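Marble worktop

A marble worktop is a kitchen or bathroom surface cut from a slab of marble, usually two or three centimetres thick, and laid across cupboards that cost a good deal less. It is admired for its veining and its coolness to the touch, and is known to the trade for the telephone calls that follow its installation.

Origin and composition

Marble is limestone that has been heated and squeezed underground until its grains recrystallise. Pure marble is white. The colours and veins come from impurities such as clay, iron oxides and silt, and buyers pay extra for them. Brown marbles tend to owe their colour to iron or to organic matter, while pale veins are commonly calcite that has filled old cracks. A heavily veined slab is therefore one that has already been broken many times and mended, a point seldom raised in showrooms.

The word is used loosely. In commerce, "marble" may cover any limestone that takes a polish, and in the cheaper catalogues it has been stretched to cover serpentine, printed laminate and a kind of vinyl.

Finish

Slabs are sold polished or honed. A polished surface brings out the depth of the colour and shows every mark made by acid. A honed surface is matt, hides such marks better and takes up oil more readily. Owners of each are inclined to recommend the other.

Staining and etching

The two are often confused. A stain is colour that has soaked into the pores, as with red wine, turmeric or beetroot, and can sometimes be drawn out with a poultice. An etch is a dull patch where acid has eaten the calcite itself, and has to be ground away. Lemon juice will do it in less time than it takes to find a cloth. Sealants slow down staining but do nothing about etching, although the leaflets are not always forward with this.

In Prakumdale

The fashion reached Prakumdale late, by way of the Weerakoon showroom, and was recorded by the local historian Anjana Karunaratne in a survey of 1,726 household kitchens. She found that the commonest object on a marble worktop was a wooden board, placed there to protect the marble. The second commonest was a tea towel, covering something. The stone fitter Anwara Weerasinghe, interviewed for the same survey, advised customers to buy granite and was asked to stop doing so by the showroom.

Care

Warm water and a mild soap without acid are enough for daily cleaning. Vinegar, a favourite of household hint columns, is ruinous. Sealing is repeated when drops of water no longer bead — a test most owners perform once, on the day of delivery.

See also: Granite; Limestone; Terrazzo; Scagliola
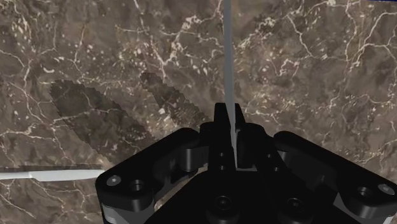
Polished brown marble with white and cream veining (computer rendering)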